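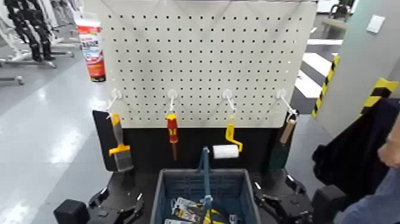 Issue 16

Rustport Reading Room: Progress Report to the Skinner Bequest
Submitted by Greer Urquhart, Thu 20 July

The short version is that we have spent a little over half the grant, repaired more books than I expected and fewer than I promised, and still do not have a working dehumidifier.

Repairs. The proposal said we would mend the whole of the children's collection by the end of July. It is a noble sentence and I remember being pleased with it. So far 57 books have been through the workroom and gone back on the shelf. Most needed new hinges or a spine reattached. Nine turned out to be beyond us, including the big bird atlas, which had been held together for years with electrical tape and affection. I have set those nine aside in a box marked PENDING, a word I chose with care.

The slow part is drying time. A reglued spine wants a night under weight, and we own two presses. When those are full we use the bound Rustport town minutes, which have never been in such demand.

Purchases. Your money bought book cloth, paste, Japanese tissue, a decent bone folder and the second of the two presses. The cloth came from Briter in a color the catalog called "heather." It is purple. Several westerns are now purple. Their regular readers have taken this better than I did.

Dehumidifier. Hitby delivered it in the spring with the wrong plug, collected it, and brought back what I believe to be the same unit with the same plug. A refund has been agreed on and has not arrived. I have left that line of the budget open and would like your permission to buy from somebody else if the refund turns up before fall. The basement shelves have been moved away from the north wall in the meantime, so you now have to go through poetry sideways.

Reading evenings. These were a minor item in the proposal and have become the thing people ask me about. We read aloud from a repaired book, a chapter at a sitting, and whoever wants to come comes. The best night drew 16 people and the worst drew two, one of whom was waiting for a ride. We are halfway through a sea novel with a great deal of rope in it. I had planned to drop it for something livelier and was overruled.

Catalog. Behind. The old cards and the new spreadsheet disagree on spelling, and in a few cases on whether a book exists. I go through a drawer on quiet afternoons.

Next period. Finish the picture books, start on the local history shelf, settle the Hitby business. Receipts are attached in date order, except for the one I spilled paste on, which is attached to the one behind it.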